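How does a robot learn to fold a shirt?

Robots are brilliant at lifting heavy things, but soft, floppy cloth is really tricky! A shirt never lands in the same shape twice. So robots need lots and lots of practice, and people can help by going first.

The Habte kit from Hindport is made for this job. You hold a white gripper by its handle, and its black fingers open and close to pinch things, just like a robot's would. A camera on the gripper records what the fingers are up to. Do it all again tomorrow — and the day after! Somkiat Nuchit, who teaches with the kit in Jallham, has saved 2000 goes at folding so far. The kit takes 3 minutes to set up, too.
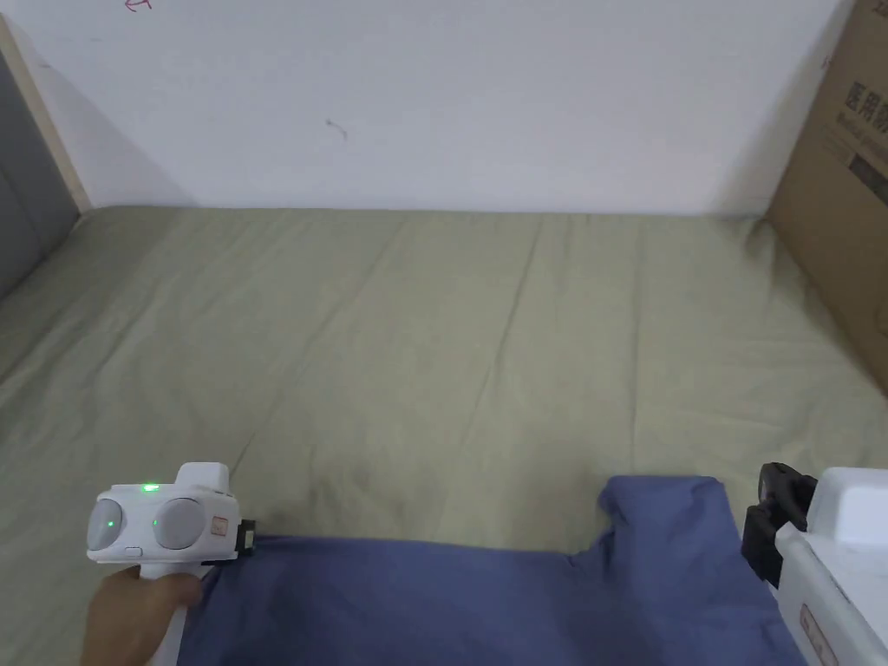
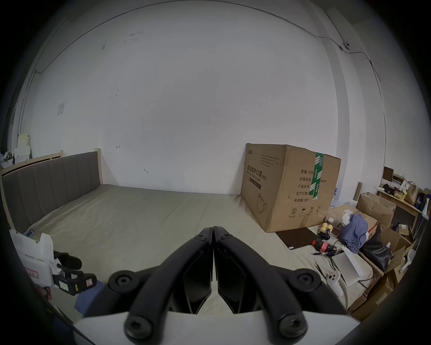
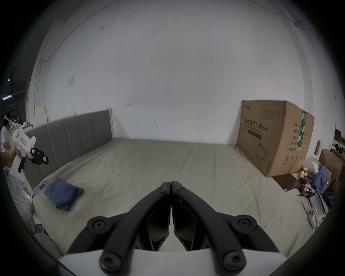 White grippers, blue cloth and a big bed to work on.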